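**Gripper check-in, Modoneck bench, 8/18/23**

Present: Tolera Moges, Mihret Weldu, Callum Ogilvie, Hiwot Tefera

**1. Dropped blocks**

Great turnout for a Friday! Tolera went through the log: 200 picks, 6 drops, all on the release side. The Stimex alarm stayed silent every time, so that's a second fault (and a juicy one). Block work is on hold until both are fixed.
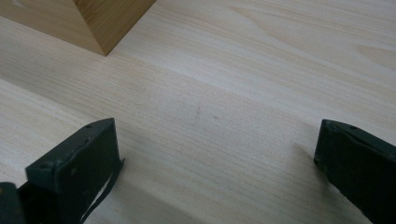 Callum wondered whether the fingers were closing out of step, and asked for the force readings before anyone swaps parts. Good call, all agreed.

**2. Safety**

Hands stay clear until power is off at the wall. Mihret has a lovely idea for a foot switch and will sketch it.

**Actions**

- Tolera: force readings
- Hiwot: alarm threshold, ask Kiros Gidey for the old settings
- Next meeting in October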